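Home Issues Authors Search Previous Next

4. Data Collection with Hand-Held Grippers

4.1 Collection set-up

All demonstrations used in this study were recorded without a robot in the loop. The operator holds one gripper in each hand and carries out the task directly, while a head-worn camera records the workspace from the operator's point of view. Each gripper carries a white cube printed with black fiducial markers. The pose of the cube gives the pose of the gripper through a fixed transform, which is measured once per device and checked again whenever the cube is removed.

The approach has two known costs. The first is that marker pose from a single head camera is noisy in depth, and the noise grows as the cube turns away from the viewer. The second is that the head moves. A trajectory expressed in the camera frame mixes the motion of the hands with the motion of the neck, and a policy trained on it learns both. We treat the first cost with a smoothing filter (Section 4.3) and the second with a relative action representation, in which each gripper pose is expressed with respect to its own pose at the start of the prediction window.

Operators worked in a shared laboratory. More than one operator could be recording in the same room, and no attempt was made to clear the background or to fix the lighting between sessions. We expected this to lower the quality of the visual features slightly and to improve transfer to new rooms. The results in Section 5 support the second expectation and say little about the first.

4.2 Tasks and materials

The task family studied here is table clearing with mixed household goods, referred to below as the Pernach set. It was designed to include items that most gripper data avoids: thin film, soft pouches, open tubs and loose powder. Rigid items such as rods and boxes are included as well, both as targets and as obstacles. Items are placed by hand at the start of an episode from a written layout, but the layout gives zones on the table and leaves orientation free.

Loose powder deserves separate mention. It has no stable outline, it changes shape with every contact, and it can't be picked up by a two-finger gripper in any useful amount. In the Pernach set it is treated as a region to be avoided. An episode is marked as a fault if a finger passes through the powder region during transport of another item. Contact during the final approach to a neighbouring item is allowed, as operators found it hard to avoid when the pouch was placed close by.
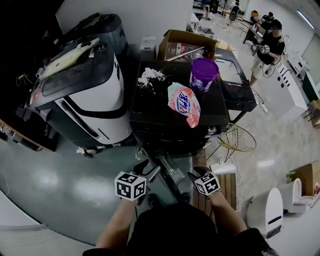
Figure 2. Operator's view during a Pernach session. Marker cubes are fixed to both hand-held grippers; the black tabletop holds a pile of white material, a crumpled detergent pouch and an open purple tub. A second person with a marker-equipped device is in the right background.

Clear plastic film is handled under a different rule. Since the film is nearly invisible against some backgrounds, the annotator is permitted to mark its location from the motion of the fingers in place of its outline. These labels are kept in a separate field and are used only for evaluation. No policy in this paper receives them as input.

Episodes begin when both cubes have been detected in four frames in a row and end when the operator brings the grippers together below the table edge. The end gesture is cropped from the training data. In early sessions it was left in, and the policy learned to perform it at arbitrary points in the task, most often after a failed grasp.

4.3 Tracking and filtering

Marker corners are detected in each frame and passed to a pose solver that uses every visible face of the cube. When only one face is visible the solution can flip between two orientations. We resolve the flip by comparing both candidates with the pose predicted from the previous frames and keeping the closer one. If neither candidate falls within the gate, the frame is marked as missing.

A second source of error arises from the shared room. A cube held by another operator may enter the view of the head camera, and its markers are detected in the same way as those of the wearer. Marker identities are unique within a pair of grippers but were repeated across pairs in the first part of the collection. This was a mistake in our procedure. We corrected it by issuing separate identity ranges, and we filtered the earlier recordings by distance: any cube estimated to lie beyond the reach of the wearer's arms is discarded. The threshold was set on a small held-out set and was not tuned further.

Gaps shorter than 15 frames are filled by interpolation, linear in position and spherical in orientation. Episodes with a longer gap in either hand are removed. Of 2,486 recorded episodes, 1,827 were kept after this step. Most of the removed episodes had a long gap in one hand only, usually with the wrist turned so far that the cube was hidden behind the forearm — a posture that operators adopt when reaching into a tub from above.

Removal on this basis is not neutral. Reaches into open containers are lost more often than reaches across the table, and the retained set therefore under-represents them. We considered weighting the remaining container episodes more heavily in training, but a short trial showed no clear benefit and the results reported below use uniform sampling.

4.4 Policy and comparison conditions

The policy takes the current image, one past image and the gripper openings, and predicts a short sequence of relative poses for both hands. Training was run under three conditions. In the first, termed Raw, the filled trajectories are used without smoothing and the distance filter is switched off. In the second, termed Gated, the distance filter is applied. In the third, Santoro smoothing is added to the gated data. Santoro smoothing is a fixed-lag filter written for this project; it penalizes changes in acceleration and relaxes the penalty near a change in gripper opening, so that the small, quick motions made at the moment of grasp are kept.

Network size, image resolution and number of training steps are the same in all three conditions. The same random seeds were used throughout.

4.5 Effect of filtering

The distance filter had the larger effect. Under the Raw condition, the policy produced sudden sideways motions in scenes where a second person stood within view, and it did so even when no cube was visible on that person. We take this as evidence that the network had tied the presence of a background figure to the jumps in the training trajectories. Under the Gated condition these motions were absent from all test runs.

Smoothing gave a smaller gain that depended on the item. Pouch grasps improved, mainly through a steadier approach. Film grasps did not. The failure in film grasping occurs at contact, where the fingers close a little above the surface and miss the edge, and the depth noise in the marker pose is large enough at that range to explain it. An added depth sensor on the gripper would probably help more than any change to the filter.

Rods gave mixed results. A rod leaning in a box can be grasped anywhere along its length, and operators were not consistent in where they took hold of it. The policy tended to aim between the common grasp points, which works on a rod but swings the free end wide during transport. Limiting the demonstrations to a single grasp zone removed the problem in a follow-up run, at the price of a narrower data set. The full comparison by item is given in Section 5, together with the runs on the Ernonel arm.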